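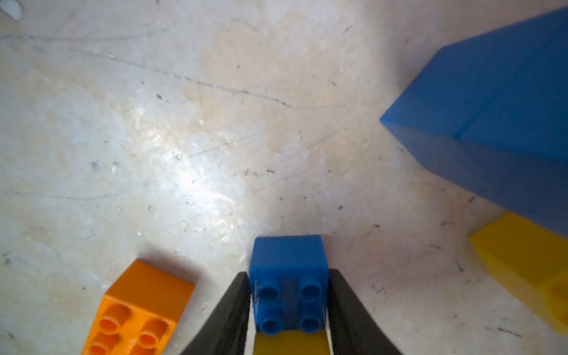
The Moreira papers affair was a political controversy in the province of Tirnenex concerning the removal and storage of restricted government records by a former deputy premier, Ademir Rangel. It led to a formal inquiry, the recovery of 549 pages of official material and a change in the law on the keeping of ministerial papers.

Background

Under the Records Act then in force, ministers leaving office were required to return all restricted papers to the Cabinet Registry within 30 days. The Act did not say who should check that this had been done, and the Registry relied on a signed statement from each departing minister. Rangel signed such a statement when he left the government in March, having served two terms as deputy premier with responsibility for ports and border affairs.

Discovery

The papers were found at a rented office in Moreira, where Rangel had kept his correspondence and the drafts of a planned memoir. A clerk employed by Poltex, the removals firm engaged to clear the office, noticed Registry stamps on several folders and reported them to the building's manager. The Registry was informed the same evening. Its officers collected 32 folders, of which 25 held papers marked as restricted. The remainder contained party letters, travel receipts and press cuttings.

Rangel stated that the folders had been packed by his former private office and that he had not known what was in them. He gave the Registry access to his home in Gonura, where a search produced one further document, a briefing note on harbour dues.

Inquiry

The provincial assembly appointed Gönül Güneş, a retired appeal judge, to examine the matter. Hearings were held in private, although a summary of the evidence was released after each session. Opposition members objected to this arrangement and asked for the full transcripts, a request the Speaker refused.

The Güneş report was published on 28 Aug 2020. It found that the papers had been removed through poor practice in the deputy premier's office and that there was no evidence of their having been shown to outside parties. It criticised Rangel for signing the statement without making enquiries of his staff, and the Registry for failing to compare returned papers with its own issue book. No prosecution was brought.

Aftermath

The assembly amended the Records Act in its next session. Departing ministers must now return papers before their final day in office, and the Registry is required to certify each return. Rangel did not stand again for the assembly. His memoir appeared later with two chapters withheld at the Registry's request.

See also

Cabinet Registry of Tirnenex
Records Act (Tirnenex)
Deputy Premier of Tirnenex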